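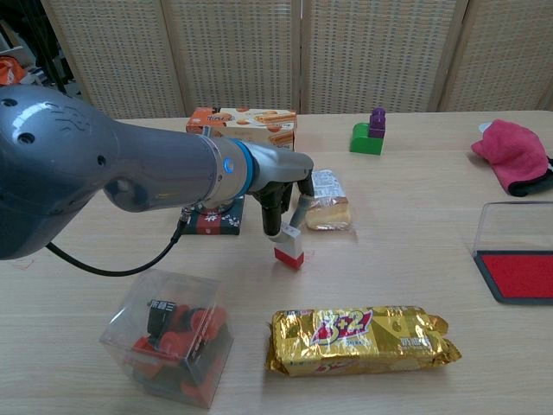

Drumik Opens Trollden Teaching Site, Where Robot Arms Learn Tabletop Work From People

TROLLDEN, October – Drumik today announced the opening of its teaching site in Trollden, where staff members show robot arms how to carry out small household and desk tasks. The site has 22 teaching stations and will supply recorded demonstrations to Sowa, the company's program for general-purpose arm control.

Each demonstration is given by a person. In the first method, the operator holds the arm itself and guides it through the task by hand while the joints record the motion. In the second, the operator sits apart from the arm and moves it by remote control. Both kinds of recording are stored in the same format, and Sowa is trained on the two together.

The opening task set covers 100 everyday actions. Among them are holding a stamp in a two-finger gripper and bringing it to a red ink pad, picking up wrapped pastries and foil-wrapped biscuits, stacking toy blocks, and folding cloth. Tables are laid with mixed goods during each task, so that the arm must reach its object with other things close by.

"A person using a stamp makes a number of small decisions about angle and pressure without stopping to think about them," the company said in a statement. "Those decisions are hard to write down as rules. They are much easier to show, and the Trollden site was built so that they can be shown many times by many different people."

Operators complete two weeks of training before their recordings are accepted. The course begins with hand guiding and moves on to remote control once the operator can complete a basic pick-and-place task at a steady pace. Recordings in which an object is dropped are kept and labeled separately. Drumik intends to use them in later work on how an arm should recover from a mistake.

Drumik has carried out similar work on a smaller scale at its Brernanau office, which recorded 2,000 demonstrations during the pilot phase of Sowa. The Brernanau team will continue to review recordings and maintain the task list. Stamping was added to that list at the request of partners in office services, who asked for tasks involving light, controlled contact with paper.

Object sets at Trollden are changed on a regular schedule. Packaged foods are included for their range of surfaces, from clear plastic wrap to printed cardboard, and an operator may ask for an item to be replaced when its packaging becomes worn.

Applications for operator positions at the Trollden site are open. Previous experience with robots is not required. Research groups wishing to propose tasks for the next set may submit them in writing to the Brernanau office.

About Drumik

Drumik develops control software and teaching tools for robot arms used in homes, offices and light commercial settings. The company has offices in Brernanau and Trollden.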